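Lender wants my rental's loan moved to "special servicing" after one late payment. Should I worry?

Posted in Real Estate Loans, December

I own a small furnished building with five units, financed through Oltum. The balance is around $670,000. One payment went out 21 days late because I switched banks and the autopay didn't carry over. It has since been paid in full, along with a $200 late fee.

Now I have a letter saying the loan is under review for transfer to a special servicer called Mistetti. The letter also asks for a rent roll, an operating statement and photos of the common areas and furnished rooms. I have never been asked for photos before.

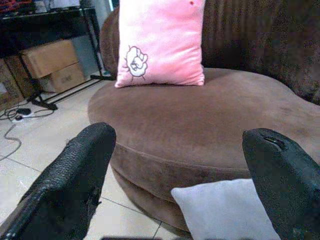 Pullov
Photos are normal. When a loan goes on a watch list, the servicer often wants a property update so they don't have to send an inspector. Send what they asked for and keep copies. One late payment that has been cured usually doesn't get a loan transferred, but read your loan agreement. Look for "servicing transfer event" or similar wording. It should say how many days late counts, and whether curing it ends the matter.

Also ask in writing who pays the special servicing fee if the transfer happens. In many agreements it's the borrower. I would want that answer before anything moves.

Vakulenko
had the same letter two years ago, ignored it, and they transferred me. took months to get it sent back to the regular servicer. don't ignore it

Original poster, update
Thanks to both. The agreement says 60 days, so I'm well under. I called and was told the review is automatic after any late payment and the transfer language is standard in the letter. I asked for that by email and I'm still waiting. The rent roll and statement went in this morning.

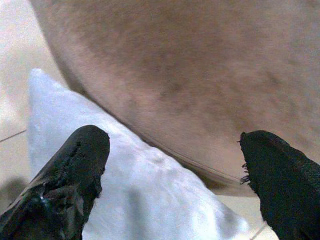 Lounge, close up

I'll post again when I have the decision in writing.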